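Gurnoton Student Support Desk
Ticket 61 – Project Romuda, memory handling task
Category: Robot cell / gripper and fixture
Priority: Normal
Opened by: Tươi Vũ, student team lead
Assigned to: Jahangir Haque, laboratory instructor
Status: Closed, with one item carried forward

Summary of request

The Romuda team is preparing the computer service task for the August showcase. The task requires the arm to pick up a memory module from the printed fixture, carry it to the open computer tower and place it in a slot on the motherboard. The team reports that the arm reaches the slot bank without difficulty, but that placement fails more often than it succeeds. In the most recent set of 27 attempts, the module was placed correctly in 7. The team requests assistance in finding the cause before the program is frozen.

Steps already taken by the team

The team restarted the controller and reloaded the task file. The tool offset was measured again and found to agree with the stored value. Speed on the final approach was reduced, with no change in the result. The gripper fingertips were cleaned and the finger screws checked for tightness.

Entry 1 – J. Haque

The ticket has been accepted. Please provide a view from the wrist camera with the fingertip at the slot bank, together with the log of the last ten attempts. Please do not change the fixture or move the tower until both have been received.

Entry 2 – T. Vũ

The log has been placed in the team folder under Sikder. The wrist view is attached.

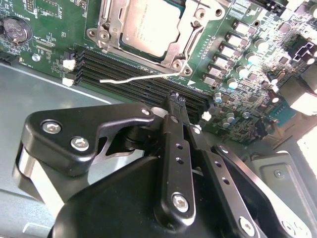
Wrist camera view, fingertip at the memory slots below the processor socket.

The team's concern is that the slots are very close together, and a small error to either side brings the fingertip to the wrong slot. The failed attempts in the log fall into two groups. In the first, the module meets the ridge between two slots. In the second, the module enters at one end only and the force limit stops the motion.

Entry 3 – J. Haque

The log has been reviewed. The error in the first group is always in the same direction, and it grows over the course of a session. A wrong tool offset would give the same error from the first attempt onward. The pattern suggests that either the tower or the fixture is shifting on the platform as the session proceeds.

The team is asked to carry out the following check:

1. Home the arm and engage the motion lock before reaching into the cell.
2. Mark the position of the tower and of the fixture base on the platform with tape.
3. Run 10 attempts without stopping to adjust either one.
4. Lock the arm again, compare both positions with the tape and record any movement.

Please also state how the tower is held at present.

Entry 4 – T. Vũ

The check was completed on Sunday. The fixture base had not moved. The tower had moved away from its tape line at the drive cage end, so that the whole case was slightly turned. The tower was resting on the platform under its own weight and was not clamped. The cell layout is attached for reference.

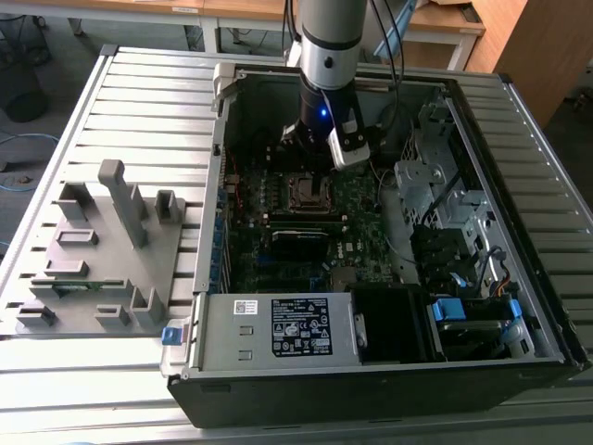

Cell layout, with the tower on its side and the printed fixture to the left.

The team had assumed that the weight of the case would be enough to keep it in place. The team wishes to know whether the clamps from the Tratach project may be used, and whether they may be placed at the power supply side, where the arm does not pass.

Entry 5 – J. Haque

Use of the Tratach clamps is approved. Please sign them out at the desk and return them with the ticket number. Clamps may be placed along the power supply side and at the drive cage end. They must bear on the outer case only and must stay below the upper edge of the tower. After clamping, teach the slot position again from the beginning – the old points should not be corrected by hand.

Regarding the second group of failures, the force limit should remain as it is. A module that enters at one end only is most likely tilted in the grip. The team should review the grasp point at the fixture and confirm that the fingers close at the middle of the module.

Entry 6 – T. Vũ

The clamps have been fitted and the slot position has been taught again. In a new set of 27 attempts, no module met the ridge between slots. The tilt remains in some attempts. The grasp point in the task file was found to be off center, left over from an earlier version of the fixture, and a corrected file is being tested.

Entry 7 – J. Haque

The main fault is confirmed as movement of the unclamped tower. The ticket is closed on that basis. The tilt of the module is carried forward under the same project, and the team is to attach the log for the corrected grasp point when it is available. The clamping step is to be added to the Romuda setup sheet – before the homing step – and initialed by the team lead at the start of each session.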